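**Skivham, November 15, 2021.** Kitchenware supplier Esska has put its compact countertop layout on display at the Isard showroom, where it will stay until May. The layout is meant for studio apartments and staff break rooms with no built-in range.

The work surface is a plain white top with small round holes in it. Esska sells the top separately from the appliances and lists it at 700 mm deep. A black toaster oven sits at the right-hand end, turned so that its glass door faces the open part of the surface. Plates, cups and condiments stay out on the same surface during use.

Rated draw for the oven position is 1,460 watts. The installation sheet calls for a dedicated outlet and a clearance of 40 mm behind the housing. Wall brackets come from Yensuk and are supplied in sets of 2. The sheet does not cover gas appliances or hot plates.

Tableware in the display is limited to everyday items, with translucent plates and green mugs from the current range. Esska said the layout had been tested with over 40 common place settings before it went to Isard.

Orders open in May through the Isard trade counter. Prices for the top and brackets will be published with the spring list. The oven is not included.

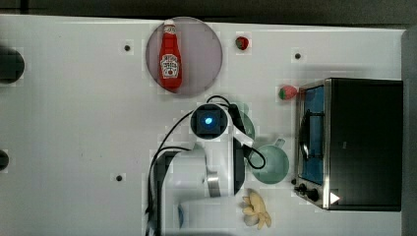
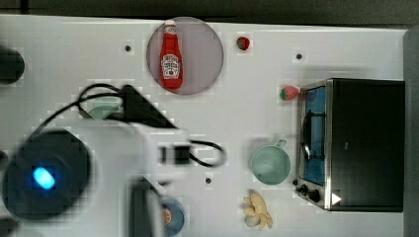
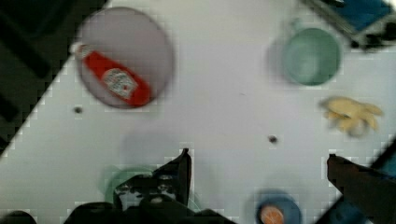 *The white top at Isard, with a ketchup bottle on a round translucent plate.*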